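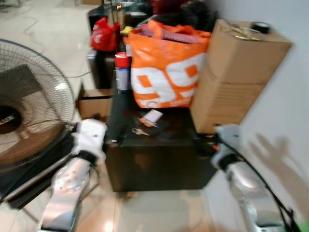
Stiltero open day, wrap-up meeting
Thursday, March 14, 2024. Notes by Nabila Pattinasarany

Turnout: 324 signed in, we printed badges for 200. Ran out before lunch. Print more next time, and bring the spare lanyards from Grindport.

Two-arm demo: most asked-about item of the day. Cabinet station drew the longest line. Visitors wanted to know about load limits and what happens if power drops. Need a one-page handout, nobody had one. Draft to go round before next meeting.

Fandel group came late, missed the first run. Repeated it for them. They want a follow up visit in August, maybe with there own parts.

Galang: asked for price list. Not ready. Nabila to chase.

Complaints: 2, both parking. Sign at the gate pointed to the wrong lot.

Demo times: agreed to post them at the door and stick to them. Seperate slot for school groups, mornings only.

AOB: coffee invoice still open. Feedback forms not typed up yet, box is in Nabila's office.

Closed 4:40.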